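Decorating Your Home for the Season: Guidelines for Studstead Residents

As November comes to a close, the Residents' Office has received a number of requests for guidance on seasonal decorations in the smaller homes at Studstead. The following applies to all units in the Grinow and Chidiac buildings.

Residents may decorate the inside of their homes in any manner they wish, whether or not they observe a religious holiday. Wall hangings, paper garlands and tabletop trees are suited to homes with limited floor space. Removable hooks are preferred to nails. Any holes made in a wall must be filled before the end of the lease.

Cut trees are permitted on the ground floor only. Artificial trees are permitted on every floor, provided that they do not block a doorway, a heater or a window used as an exit. Lights should be switched off overnight and whenever the home is empty. Candles with an open flame are not allowed in shared areas.

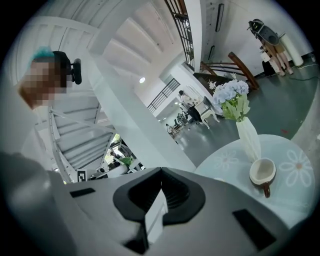 By the white staircase, with a green plant in the distance.

Wreaths may be hung on front doors if they extend no more than 8 inches from the surface. Items left in hallways will be moved to the storage room on the lower level, where they will be held for 14 days.

The ornament exchange will return this year. Last year residents donated 394 items, and most found a new home. Clean, unbroken decorations may be brought to the Jarasent Room until 2 p.m. each day that the office is open. Strings of lights will be accepted only with their original plugs. Residents who have nothing to donate are still welcome to choose items for their homes.

Questions about decorations or the exchange should be directed to Sawsan Dabbas, Resident Services, at the front desk. Information on tree collection will be delivered to each mailbox.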